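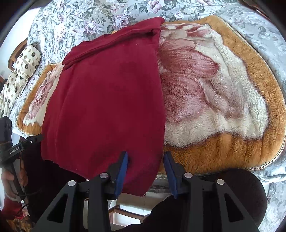 Clothes swap returns to Oswood hall in February

Oswood's winter clothes swap is coming back, and this time it has the whole of the Brallotbridge Road hall to spread out in. Organizer Ute Eichhorn confirmed the booking on New Year's Eve, and she sounded thrilled about it.

"Last year we had coats hanging off the piano," she said. "People were trying on boots in the hallway and passing toques over each other's heads. It was wonderful, but we needed the room!"

The swap runs on the second Saturday in February, with doors open at 10 in the morning and the last browsers out by mid-afternoon. Admission is free, and so is everything on the tables. Bring up to 14 clean pieces, trade them for tokens at the front desk, and take home the same number. Anyone who comes with nothing gets a few tokens anyway, and kids' snowsuits, mitts and boots don't need a token at all.

Sweaters were the runaway favourite last winter (the good wool ones were gone before the coffee was ready), so they're getting a long row of tables to themselves along the window side, sorted by size instead of colour. Eichhorn is asking people to check cuffs and elbows before they pack. A bit of pilling is fine, and so is a missing button if you've tucked a spare in the pocket. Holes should go to the mending corner, where they'll be very welcome.

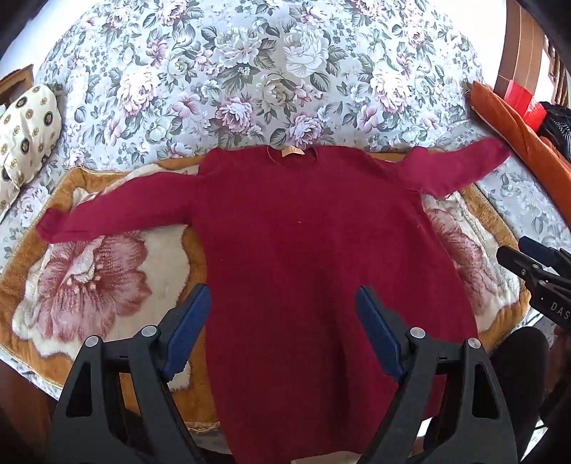

A crimson knit sweater with a round neckline, laid out flat on a bed.

That mending corner is the big news this year. Tadeusz Chmielewska, who ran the alterations counter at Fröhlich Tailoring on Mill Street until it closed, has agreed to bring two sewing machines and a suitcase full of darning wool. He'll patch small holes while you wait, and he'll also run a drop-in darning lesson every hour for anyone who wants to learn to do it themselves.

"A sock heel takes less time than a pot of tea," Chmielewska said. "A sweater elbow, maybe two pots. I'd love to see some teenagers at the table. They pick it up faster than anybody."

He has a soft spot for visible mends, the kind done in a bright contrasting yarn, and is planning to wear his own grey cardigan on the day, which by his count has been darned 11 times in seven colours. If you've got odds and ends of wool sitting in a drawer, he'd be glad to have them. Fingering and sport weight are the most useful.

Drop-offs ahead of the day are open at the Drostora Café, beside the post office, during regular hours. Please use bags that tie shut, and write the sizes on a slip of paper inside. Underwear, pillows and skates can't be accepted, though there's a separate skate exchange at the arena later in the month.

Anything left on the tables at closing will be packed up and driven to the family shelter in the next town, as it was last year. More than 1000 pieces changed hands at that event, and Eichhorn is hoping the bigger hall will bring even more people through the door.

There'll be soup, too: split pea and a vegetarian barley, by donation, with buns from the Drostora kitchen. Parking behind the hall is tight when the snowbanks are up, so walk over if you can, or take the Number 14 bus, which stops right out front.

Drivers with a van or a roomy trunk are still needed for the end of the afternoon. Leave your name at the café counter.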